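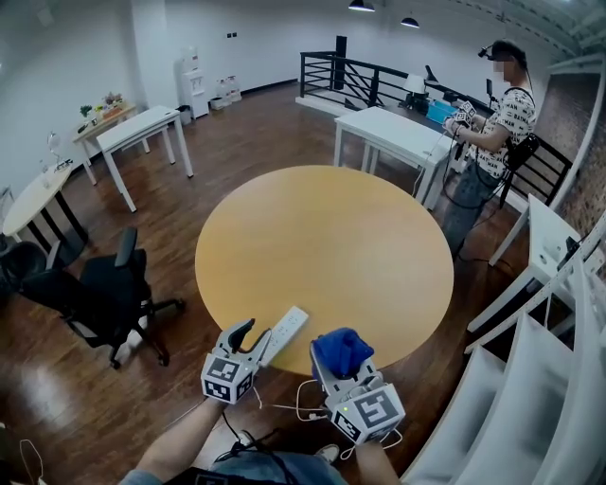 Can the fingers be swapped without recalibrating the gripper?

Finger swaps leave the calibration intact as long as the marker cube stays bolted to the base. Removing the cube requires a new calibration run.

Kestow Hand-Held Gripper, Model 801

The 801 is a two-finger gripper held in the hand and tracked by the printed patterns on the cube at its base. It is sold singly or as a left and right pair. Curved gray fingers are standard. Flat fingers are a separate order.

Specifications
Fingers: 2, curved
Tracking: printed marker cube, fixed to base
Status light: green when the unit is recording
Connection: cable to recorder
Replacement finger life: 200 hours of use

Bench comparison

Hashini Mondal and Arif Rathnayake ran the 801 against the Holeo hand-held unit in April, using the same recorder and the same 11 household objects. Rigid items such as a power strip were gripped across the body. Cloth was pinched between the fingertips and lifted from a tabletop.

Both units held the power strip at every attempt. On cloth, the 801 picked up a single layer more often; the Holeo tended to take two. The Holeo closes faster and is lighter at the wrist. Operators who worked seated preferred the 801 cable exit, which lets the cable drop toward the lap. Standing operators had no preference.

Marker tracking was lost on both units when a forearm crossed in front of the cube. Keep at least one printed face toward the head-mounted camera.

Ordering

Pairs ship with cables and one spare set of fingers. The recorder is not included. For flat fingers, write "801 flat" on the order. Technical questions go to Thilini Bandara at the Trorkside office.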